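Unit 4: Hearing Conservation in the Workplace

Read these notes before the site exercise at the Benavides plant. The exercise sheet is due 27th August.

Noise damage builds slowly and is permanent. Most workers notice it first as trouble following speech in a crowded room, by which time the loss is already well along.
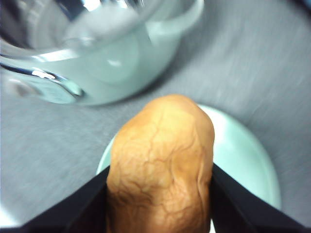 Notes prepared by the course instructor, Sitness Safety Program

When to measure

Take a survey when people have to raise their voices to be heard at arm's length, when new equipment comes in, or when a line is moved. The Benavides floor was last surveyed in January, before the second press was installed, so those readings should be treated as out of date.

Area readings and personal dosimetry answer different questions. A sound level meter gives the level at a spot. A dosimeter is worn for the shift and gives what one person received – breaks, walks and all.

Order of controls

Start with the source: worn bearings, loose guards, air nozzles without silencers. Next look at enclosures and distance. Job rotation comes after that, and earplugs or muffs come last.

At Dultier, replacing 20 air nozzles cost $2,400 and took one maintenance shift. The quote for enclosing the same line was several times higher.
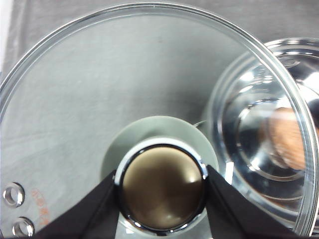

Plaltidine: We did the nozzles too, but half the crew still wore their plugs wrong until we started fit testing each person. Put that in the notes.

Fit testing is covered in Unit 5. For now, remember that the rating on the package comes from a lab and that a poorly seated plug gives much less.

For the exercise

Take 10 readings along the main aisle, mark each on the floor plan, and list the controls you would try first.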